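Fionnuala Noonan runs the simulation half of the robotics club at Brennan, a student group that builds everything in software before it asks for time on a real arm. This year's project is called Wuva. It is a two-armed robot in a simulated bedroom, and the task list is household work: reach, grasp, lift, put down.

"We started in March with an empty room and one arm," Noonan said. "The second arm went in early. The furniture took longer."

The bedroom now has a bed, a hexagonal table and enough small objects to keep a planner busy. The students wrote the scene files by hand. Noonan made them do it that way so that they would know what every mass and friction value was set to.
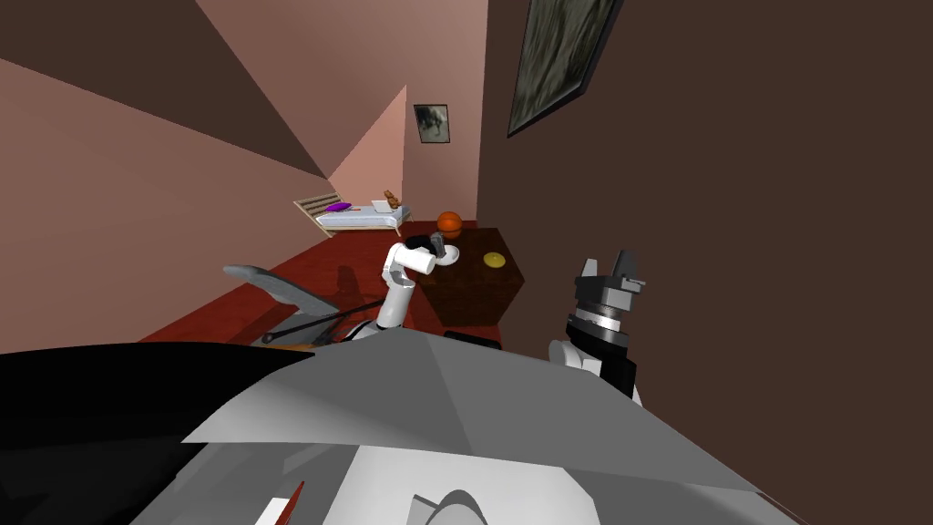 Each run is logged from the head view and from the wrists. Noonan said the head view is used mostly for planning and the wrist views for the last part of a reach. The club has stored 490 runs so far, of which 382 passed the automatic checks. The others are kept in a separate folder and reviewed at the weekly meeting.

"A failed run with a clean log is worth more to us than a pass we can't replay," she said.

Dishes have been the hardest category. The contact model treats a bowl as a set of convex pieces, and the first version used too few of them. The fingers stopped short of the rim because the collision shape was bigger than the drawn one. Two first-year students rebuilt the mesh over a weekend. 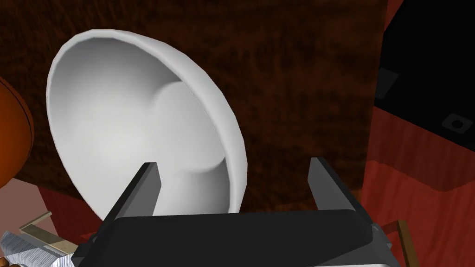 *Wrist view in simulation, with the white bowl and the gripper fingers apart.*

Noonan was less interested in talking about grasp scores than about camera placement. The wrist camera is fixed behind the palm, and its angle was changed 3 times before the team settled on it. With a steep angle the fingertips filled too much of the view. With a shallow one the target dropped out early in the approach.

"You want both fingertips in view for the whole reach," she said. "After that it's a compromise."

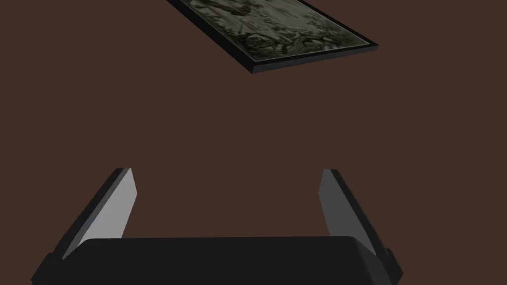
Flat surfaces bring a different problem. A plain brown plane gives the tracker very little to hold on to, so the position estimate leans on the joint readings. The students measured the drift over some 400 frames and plotted it for each arm. Noonan's view is that a textured surface would hide the fault, and she has asked them to leave the plain ones alone until the estimator is fixed.
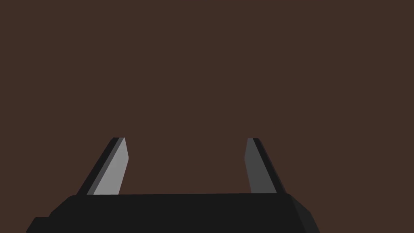 The software underneath is Petia, the club's own task runner, with a viewer called Brotora on top. Both are maintained by whoever is enrolled, and Noonan admits that the notes are uneven. Next term's group will begin by rewriting the setup guide. They will then move the bowl task to a single script, with the start pose read from a file.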